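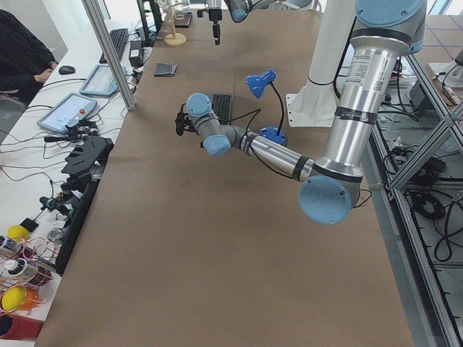 Grovelon Two-Arm Bench Kit

A complete tabletop setup for teaching, recording and replaying manipulation tasks
Made by Adesska. Item 148-B

We've wanted to put this kit on the site for a long time, and now we get to! The Grovelon is a two-arm workstation for labs and small teams that want to get going with everyday objects – keyboards, lamps, wallets, whatever is lying around the office – without spending half a year on brackets and cable runs.

Both arms share one worktable, and a person can sit at the desk alongside with the teach pendants within reach. Each arm has its own pendant, so you can jog one while the other holds its position. It sounds like a small thing until you've worked on a bench where two arms share a single pendant and you're forever swapping back and forth.

What's in the kit

Two six-joint arms with mounting pedestals
Two parallel grippers, black, with spare fingertips
Two teach pendants, each with its own stop button
Aluminum profile for the table surround and camera post
One roll of brown table paper
Waaka recording software, one seat
Cable set and printed setup guide

Objects, desk, monitor and computer are not included.

The table paper

Yes, we list the paper as a feature. Brown paper gives you a plain, matte background, it's cheap, and you can write on it. Draw your start positions right on the surface with a marker, run your session, then pull a clean sheet when you move on to the next task. Hiyori Katayama on our applications team talked us into putting a roll in every kit and now we can't imagine leaving it out. Refill rolls are 26 dollars.

Recording with Waaka

Waaka logs joint positions, gripper opening and up to four camera streams on a single clock. You name a task, pick which arm is leading, and press record on either pendant. Episodes land in a folder you choose, one subfolder per take, with a plain text file listing the objects you said were on the table. We love that last part. The license covers 500 saved episodes per project, and you can start as many projects as you like.

Bad takes can be marked from the pendant, so you don't have to get up and walk to the computer.

Setting up

Plan on two people and a full day. The pedestals bolt to their base plates first, then the table goes in, then the profile. Leave the diagonal braces loose until everything is square! Kęstutis Vaher wrote the setup guide and went through it with first-time builders, and step 31 (routing the gripper cable along the forearm) is the one to read twice. Leave enough slack for the wrist to turn all the way in both directions.

Good to know before ordering

The arms can reach each other. Waaka has a keep-out zone for each one and it's switched on by default, but please check it again whenever you move a pedestal.

The grippers do well with boxy things and thin rods. Flat items lying flush on the paper, a wallet for instance, take more practice, and we suggest the thin fingertips for those.

You'll want more desk space than you think. Pendants, spare gripper parts, a bin or basket of objects – it fills up fast.

Delivery and support

Kits ship from our warehouse on Mondays. The next batch is due in October. Setup questions go to Bart Dekker's team by phone or email, and a remote session to check your first recording is included in the price.

Goes well with

Gorarel object basket, mixed household items
Spare fingertips, thin or wide
Second Waaka seat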